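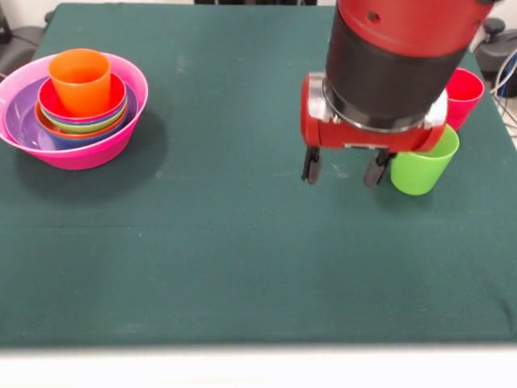
Gripper comparison, pre-run checklist with my comments
Cup and bowl stacking bench, August round

I'm comparing two parallel grippers this month, the Anard and the Bouvier, and both get the same checks before I let them near a cup. Travatside wants one sheet per gripper, but the comments kept overlapping so I've put them together. Sorry in advance for the length!

1. Table and cloth
Status: OK, with a note
Cloth is down and covers the working area. It has creases and a few scuffs, and I'd like it pulled tighter before the low grasps. A fingertip that drags on a wrinkle looks just like a bad height setting in the log (ask me how I know).

2. Finger mounting
Status: OK
Screws checked with the arm powered down, both fingers. The Bouvier's left finger took another quarter turn. The Anard was fine as it was.

3. Finger travel, open and closed
Status: OK
Open fully, close fully, do it again at slow speed. Listen while you do it. The Bouvier has a little click near the end of its travel that I don't love, but it repeats the same way every time and the position reading agrees.

4. Clearance over the cloth
Status: OK
Lower the open gripper next to an upright cup and stop short of the cloth. Watch the body of the gripper as well as the tips! On the Anard the body is wide enough to catch a neighboring rim if two cups stand close together.

5. Grip force on thin plastic
Status: Pass for Anard, retest Bouvier
Start low and creep up. Cups should come up without the rim squashing into an oval. The Bouvier's lowest setting is still firmer than I'd like, and I've asked Sollix if the controller can go lower.

6. Carry and release over the bowls
Status: OK, go slow
Nested bowls make a tall target, so bring the cup in high and check the tilt before opening the fingers. A tilted cup is allowed on this bench as long as the bottom clears the rims below it.

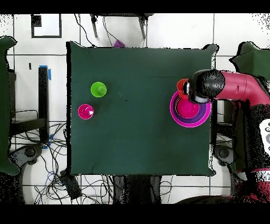
7. Cables and floor
Status: Needs work
Too much loose cable on the floor beside the table, and I want it bundled and moved back from where people walk. Keep the power leads apart from the signal ones while you're down there.

8. Emergency stop
Status: OK
Pressed it with the arm moving slowly and again with the arm holding a cup. Stopped both times, and the grip held.

9. Logging
Status: OK
Counter read 3,744 cycles before this round and 3,846 at the last check. Please write it down at every finger swap, even if you only ran a couple of tries. Pads are due a look every 24 hours of run time.

Open items: cloth, cables, Bouvier force retest. I'll recheck all of them before the next finger swap.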